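How to keep a household expenses book in a spreadsheet

By Fiifi Nartey, 1 February 2018

I started to write down my expenses in October, after I could not explain to myself where 127 pounds had gone. Before, I kept the receipts in a tin box from Bielecka and I never opened it. A simple spreadsheet is enough for this work, and you need one evening to prepare it.

Step 1. Make five columns: date, shop, what you bought, amount, group. Do not make more columns at the beginning.
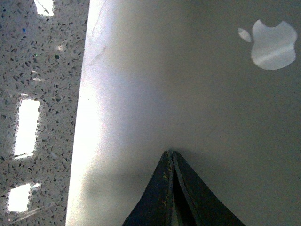 Do I have to write down every small purchase?
Write all of them for the first month, also the coffee and the bus. After that you may put everything under one pound together in a single weekly line.

Step 2. Choose your groups. I had 27 of them in my first version and this was far too many. Now I use food, home, travel, health, clothes and other.

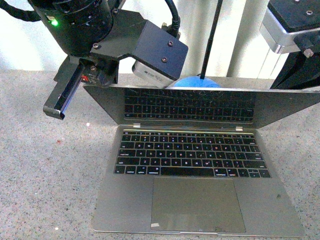
If a receipt belongs to two groups, divide it into two rows. For example, from a receipt of 50 pounds at Grulten I write 43 under food and seven under home.

Step 3. Fix one time in the week for typing. I do it on Sunday after supper and it takes me the length of one radio programme.

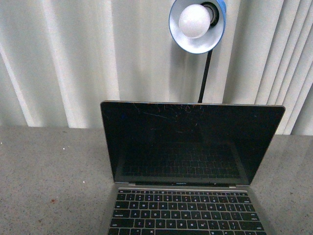

Type the oldest receipt first and tear each one when it is entered - but keep those with a guarantee in a separate envelope. My kettle from Worau stopped working and I was glad to have the paper.

Step 4. At the end of the month, add up every group. In most programs you write =SUM and then the cells in brackets. Copy the totals to a second sheet, one row for each month.

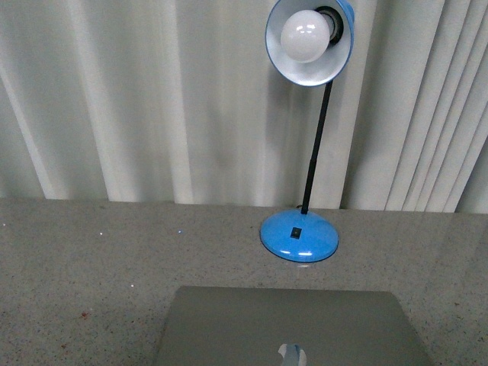 Desk lamp with a blue shade.

Step 5. Compare only after three months. One month alone can be strange - a birthday, a dentist - and you should not change your habits from it.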